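2023-11-04

Cleared the shared table down to what is still in use. The pink mouse stays on the round blue pad; scroll wheel checked at the desk PC, no skipped steps. Cable to be coiled and tied before it goes back in the drawer.
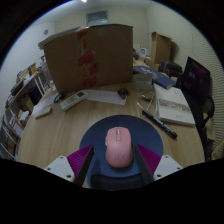 Carton with the red tape goes to Siv Aasen on shelf 528 — contents not yet logged. White remote: test with fresh cells, then label. Papers to Dirk Dijkstra for filing. Blue book back to the Balell shelf.

Open: spare pad, order via Firnton.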